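March, notebook of the writing workshop, evening entry

Continued from the page with the coffee ring. Tonight I worked on the backstory of Ernitz, the ferry girl, and on the part of the Zutley document where the two families stop speaking. I write this before I sleep, so that Consuelo can read it before she touches the shared draft.

State of the draft: 3,459 words. The backstory of Ernitz is the longest part and it is also the weakest. We agreed on a limit of 1,000 words for each character sheet, and hers is far over it. I cut the whole paragraph about the grandmother's house. It was pretty, but the house is never visited in the story and the grandmother has no name.

What I kept:

- Ernitz is 16 when she takes the ferry from her uncle.
- The uncle is alive. In the old version he drowned, and Aurelio Goicoechea said in his margin note that we have already too many dead relatives in Zutley. He is right. I counted them in the other sheets and then I was ashamed.
- She can't read the river charts. She learned the river by its sounds, and she hides this from the passengers.
- She owes money to the Pacheco family. The sum is not said.

The uncle alive gives me a problem that I did not have before. If he lives, why does he give her the boat? First I wrote that he lost his sight. This is too easy, and it also repeats the old monk in Consuelo's chapter. Second attempt: he was forbidden to work on the river after he carried somebody across at night. This I like more. It connects with the closed gates at Testham, and it gives him something to be silent about at dinner.

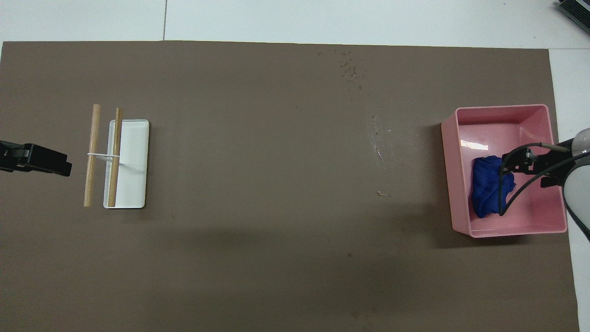

Does the reader have to know, in the first chapter, who the uncle carried across?

The reader should only know that it happened at night and that he was punished for it. Ernitz herself doesn't know the name until the chapter at Testham, and if the narrator tells it sooner we lose the only quiet scene between the two of them. I would leave one small thing in chapter one, maybe a coin from the wrong country in the box where he keeps the hooks.

About the coin: Consuelo Carretero wrote "which country?" beside it, and I have no answer. Our map has the river, Zutley on the east bank, Testham upstream, and after that only the word "mountains". I propose that we don't invent a full country for one coin. It can be a coin with a hole in it, and in Zutley the coins have no hole. Enough for the chapter.

Voice. I tried the first page in two ways.

First way, close third person, past tense:

> Ernitz tied the boat twice, as her uncle did, and then she waited for the man to find his money. He looked in each pocket. She knew already that he had none. Men who had money did not look in the hat.

Second way, first person:

> I tied the boat twice. My uncle ties it twice, and I never asked him the reason. The man was looking for his money and I was looking at the water, so that he would feel less shame.

I read both aloud. The second one is warmer, but it makes the secret with the charts very difficult. If she tells us the story herself, she must either confess it at once or hide it from us, and a girl who hides it from us would not be so honest about the man and his hat. I go with the third person for now. The line about feeling less shame I want to save, and I copied it to the end of the file under "orphans".

Aurelio disagrees, I know it already. He prefers first person in everything. His argument from last time was that a backstory in third person sounds like a police report. I looked at my sheet again with this in mind and I must say that the middle is exactly a police report: born here, moved there, met this one, lost that one. Every sentence begins with "She". I changed the order so that it starts with the debt and goes backward. It reads better, although the part with the school is now strangely placed and I don't know yet where to put it.
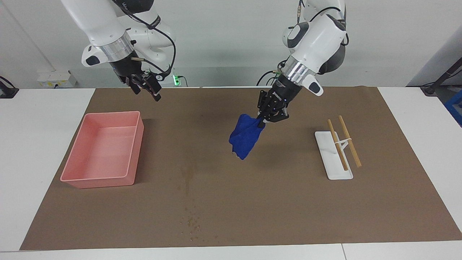 The debt needs a rule also. In the chapter by Consuelo, the Pacheco sons collect every new moon, and in mine they come when they want. Hers is better for the plot, mine is better for the fear. Maybe the father collected every new moon and the sons don't respect it — then both chapters are true and we only have to move mine to after the funeral. I have not moved it tonight. It touches the scene with the bread, and in that scene the father is still talking.

Small corrections done:

1. "Ferryman" changed to "ferry keeper" everywhere, except when the old passengers say it. They say it on purpose.
2. The river freezes in chapter four and she rows on it in chapter five. I added a thaw. One sentence, not very good.
3. Her coat was her mother's in one place and her uncle's in another. Now it is her uncle's, too long in the arms.
4. Took out "little did she know". I had it 2 times.

Not done: the name of the boat. All the names I try sound like a name for a horse. The dialogue of the gatekeeper at Testham is also missing, I left brackets there. Consuelo, if you hear his voice please write him, I only get him to say "no" and "tomorrow".

A remark about language, mostly for myself. I use "suddenly" when I am not sure what happens between two sentences. I searched it and each time there was really a hole in the action: somebody had to cross the room, or put down the rope, or hear a door. I filled most of them. In the fight on the landing I left one, it is a fight.

For next session I bring the first chapter in third person, with the coin, and the short sheet under the limit. Aurelio should bring the family tree with the dates, mine has the uncle younger than his nephew. We also have to decide if Ernitz pays the debt at the end or if the boat pays it. I changed my mind on this while I was making tea and I will write both endings.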